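Chapter 7
Testing Manipulation Policies in Simulation

A robot arm that can pick up a mug in one laboratory may fail at the same task in the next. The light is different, the table is a few centimeters lower, the bowl is a new color. Running enough trials on real hardware to find out why takes weeks. For this reason much of the testing is now done in a rendered copy of the workspace, where every object can be put back exactly where it was.

This chapter follows one such study, carried out by Soon-im Ban and Didier Sabatier for the Kurenau project. They ran 388 trials with a simulated ceiling-mounted arm and a set of household objects, and compared two ways of training the policy that controls it.

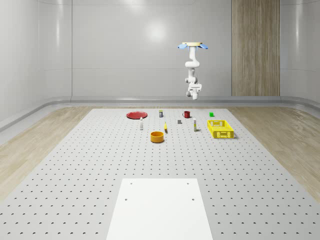 7.1 The Workspace

The arm hangs over a perforated table. Mounting it from the ceiling keeps its base off the work area - a choice that also changes which grasps are easy to reach. The objects differ in shape on purpose. A flat plate is hard to grip from above, while a small cube is simple.

At the start of a trial the gripper is held clear of the objects, and the policy receives its instruction only then.

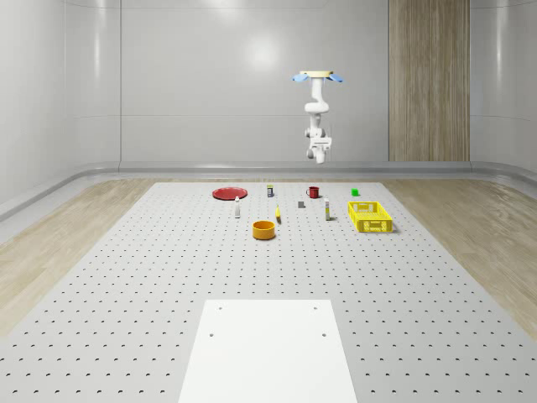 Figure 7.2 The arm above the far part of the table, with the gripper clear of the objects.

7.2 What the Policy Sees

The policy takes in camera images and the joint angles of the arm. It is not given the positions of the objects and has to work them out from the images. A steep view separates objects well but says little about their height. 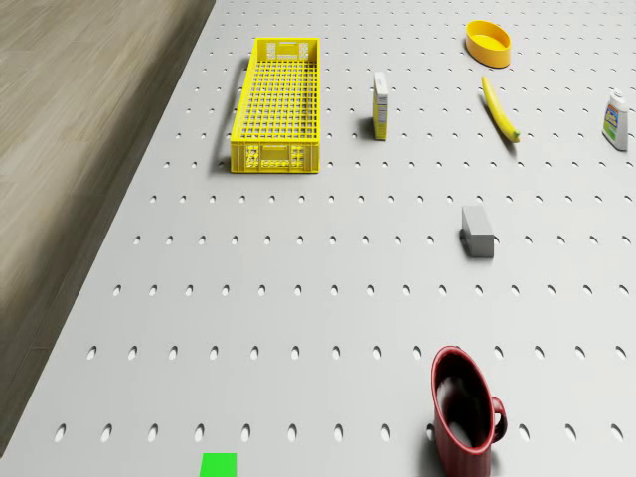

Figure 7.3 The table from a steep angle. The arm is outside this view.

Shadows matter more than beginners expect. In an early version, called Texier, the policy sometimes reached for the dark area beside an object. Ban and Sabatier varied the lighting during training, and these errors became rare.

7.3 Changing the Viewpoint

The second question was whether a policy trained from one viewpoint would still work from another.
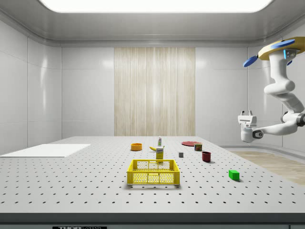
A policy trained on a single camera did poorly when that camera was moved, even when the objects stayed in place. The one trained on many viewpoints learned more slowly but held up better. Section 7.4 describes how the two were scored, and Section 7.5 takes up the harder problem of moving the result to a real arm.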